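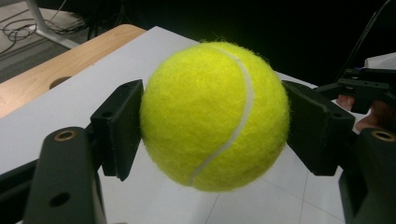 Figure 1. Tennis ball, yellow-green felt with white seam.

Gadcombe Courts Resurfacing – Progress Report to the Krasniqi Fund
Period covered: July
Prepared by: Hauwa Dauda, site coordinator

1. Work completed
Courts 1 and 2 have been stripped, patched and leveled. The old acrylic layer came off in larger sheets than the survey predicted, which shortened the grinding stage. Cracks along the north baseline of Court 2 were routed and filled. The new drain on the east side is connected and has carried one heavy rainfall with no standing water after 3 hours.

2. Work in progress
Court 3 is stripped but not patched. Boris Lazarević found soft subbase near the net post footing – an area of 11 square feet – and has asked for it to be dug out and recompacted before any filler goes down. Wanero, the surfacing contractor, has agreed to do this within the existing day rate.

3. Schedule
Color coating was planned to start in the last week of July. It now starts on Sat 8 August, weather permitting. Line marking follows once the final coat has cured. The reopening date given in the grant agreement is unchanged.

4. Budget
Spending is within the approved total. The only variance is $600 for additional crushed stone, charged to contingency. Invoices have been sent to Florencia Figueroa.

5. Risks
Overnight humidity may slow curing. Delivery of the replacement net posts from Jillthorpe is 4 days behind the supplier's quoted date – Lizeth Condori is following up. Temporary posts are on site if required.

6. Request to the funder
Approval is sought to move the fence repair from phase one to phase two, at the same cost.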